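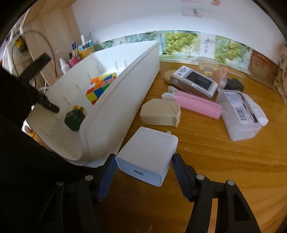
Picking Up Chargers for a Living: A Chat with Minttu Oksanen

Dec 30, 2024

I'd been bugging Minttu Oksanen for an interview since October, and she finally gave in on one condition: I had to let her keep working while we talked. So that's what we did. I sat on a stool with my notebook and she moved small household stuff into a white plastic bin with a pair of gripper jaws, over and over, for most of an afternoon.

Minttu runs data collection at Stancombe, a small outfit that gathers examples for robot learning. A person holds the gripper tool, does a chore with it, and the camera on the tool records the whole thing. Those recordings go off to a model that (fingers crossed) learns to do the same chore with a real arm.

My first question was the obvious one. Why is the table such a mess?

"Because yours is!" she said. "People picture a lab with one red block on a clean bench. I want the pink roller and the plastic box and a power adapter sitting right in the middle of it all. If the model only ever sees tidy tables, it falls apart the minute it meets somebody's kitchen."

I asked how many times she does each object, and she laughed at me a little. A normal session is up to 200 pickups, and then she shuffles everything around and starts again. Her colleague Horacio Retamal once did 500 over two days and, she says, dreamed about tweezers.

She likes adapters, by the way. "They're a nice shape to learn on. There's a flat side, there's a plug end you'd better stay away from, and they never lie the same way twice." The puzzle cube is more of a pain. "Grab it wrong and a layer turns in your grip. I kept those in the set, though. Horacio wanted them out and we argued for a week."

That got us onto mistakes, which I could have talked about all day. Do the bad ones get deleted?

"Some do. If I drop a thing because I was looking at my phone, that's gone. If I drop it, reach back and pick it up properly, I keep it and tag it. The recovery is worth having."

Then she handed me the tool. Reader, I was terrible! You squeeze, you feel the blue pads close on something, and your wrist wants to twist in ways that look awful on playback. It took me 17 tries to get one I was proud of. Minttu watched it back on her laptop and said it was too slow, but she'd file it under "beginner" (that's a real folder).

Before I left I asked what's next. More homes, she told me, and a second shelf of objects from Elsa Pitkänen, who does the shopping and has been told to stop buying things that roll. Also drawers. "I've been putting off drawers all year," Minttu said, and went back to the bin.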